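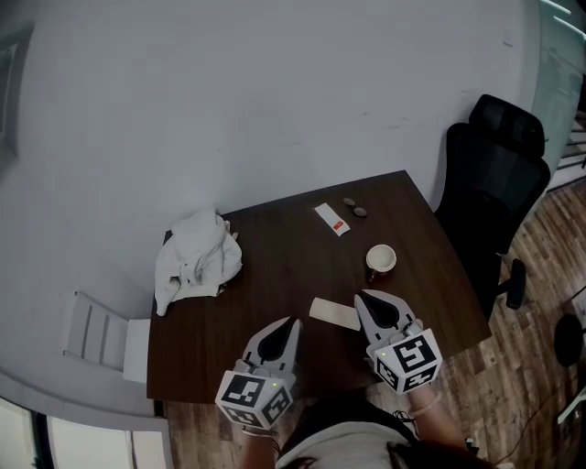 Dragonfly season on Prallden Pond

May 2018

The first dragonflies came up at Prallden Pond this week. I went over before work and found 17 empty skins on the cattail stems along the east bank, all within reach of the path. The adults were gone already except for one, a teneral that still had the milky look to its wings and could not fly more than a few feet.

I have kept notes on this pond for five years. The skins (exuviae, if you want the proper word) are the best record I know of, since a skin on a stem means the insect grew up in that water. An adult flying past could have come from anywhere. I collect them dry, put them in small boxes and key them out in the evening with a hand lens. My total as of this morning is 3257, and the great majority are common green darners and a few kinds of skimmer.

Most of a dragonfly's life is spent underwater. The nymph hunts with a hinged lower lip that shoots out and grabs whatever swims by - mosquito larvae, tadpoles, small fish, other nymphs. Some species do this for a few months and some for several years. Then they stop eating, climb a stem, split down the back and pull themselves out. On a cool morning it can take a couple of hours, and a bird can end it at any point.
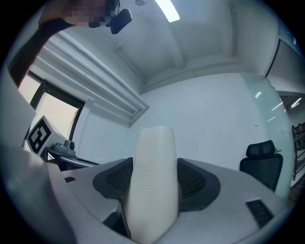

The east bank is better than the west for this. The west side was mowed to the edge last October and the stems have not come back, so there is very little to climb. I wrote to Fivgate, the company that looks after the grounds, and asked if they could leave a strip standing this year. They said they would look at it.

I also walked the ditch on Ndlovu Road. It had water but no skins. There were damselflies low in the grass, blue ones, and I could not get close enough to say which. Damselflies hold their wings together over the back when they land, or half open in the case of the spreadwings, and dragonflies hold theirs out flat. That works from a distance even when the color does not.

Next I want to check the pool below Eris Hill. It dries up in some summers, and I have never looked there this early. I will bring the waders and more boxes.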